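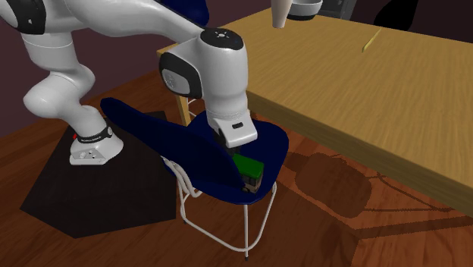
Section 2: Setting up your Mugo hand wax bath

Welcome to the good part! Warm wax is a lovely way to ease stiff fingers and sore wrists, and once the bath is set up it asks very little of you. Set aside an afternoon for the first melt, as a full load of wax takes its time. After that you can leave the bath on its Keep Warm setting through the day and dip whenever you like.

Before you start, check that you have:
the Mugo bath with its lid and slatted base grid
the mains lead
2000 g of Bornine wax, supplied as pellets
a pack of liners
the pair of padded mitts

Caution: Do not use the bath if you have broken skin, a rash, a recent burn or poor feeling in your hands. If you have diabetes or a circulation problem, or you are recovering from hand surgery, speak to your doctor or hand therapist first.

2.1 Choosing a spot

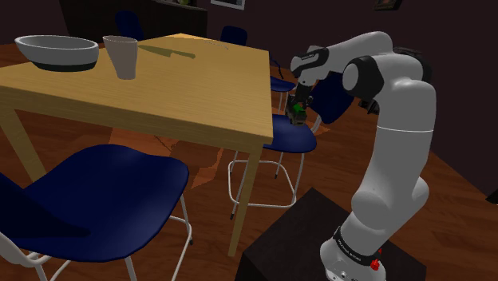

The bath is heavy once it is full, so put it where you mean to use it before you add any wax. It needs a flat, steady surface near a wall socket, at a height that lets you lower your whole hand in without hunching your shoulder. Most people find an ordinary dining table ideal, and a plain wooden one with a thick top like this does nicely, though you would want to put the bowl and cup away first so that you have space to rest your elbow and reach your mitts. Lay an old towel under the bath as well. Wax drips peel off cotton easily, but they are a nuisance in wood grain.

Keep the lead away from the edge, and keep children and pets out of the room while the lid is off.

2.2 First melt

1. Wipe the inside of the tank with a dry cloth. Never rinse it under the tap.
2. Lower the base grid into the tank with its feet pointing down.
3. Pour in the pellets and spread them level with your hand. They will sit quite high to begin with and sink as they melt.
4. Close the lid, plug in and turn the dial to Melt. The amber light comes on.
5. Leave the bath alone until all the wax is clear. Don't stir it, and don't be tempted to poke at the last few lumps!
6. Turn the dial to Keep Warm and wait for the green light.

Note: A faint smell during the first melt is normal and fades. If you see smoke, switch off at the wall and contact the Gurnosgate service desk.

Caution: Never add water or oils to the tank.

2.3 Your first dip

1. Take off rings, watches and bracelets. Wash your hands and dry them really well, between the fingers too.
2. Check that the green light is on, then touch the surface of the wax with one fingertip. It should feel pleasantly warm. If it feels too hot, switch off and wait.
3. Spread your fingers slightly and dip your hand up to the wrist, then lift it straight out. Keep clear of the base grid.
4. Let the wax turn dull, then dip again. Build up six layers – keep your fingers still between dips or the coat will crack.
5. Slip on a liner and then a mitt. Sit back and enjoy the warmth until it fades.
6. Peel the wax off from the wrist down. It usually comes away in one piece, like a glove, and it is very satisfying.

This is a great moment for any finger stretches your therapist has given you, while your joints are warm and moving freely.

2.4 Topping up

Add 200 g of pellets when the level falls below the line inside the tank, and go back to Melt until they have cleared. Replace all the wax once it looks cloudy, or sooner if more than one person uses the bath. Spare wax and liners are available from our Ustbridge shop.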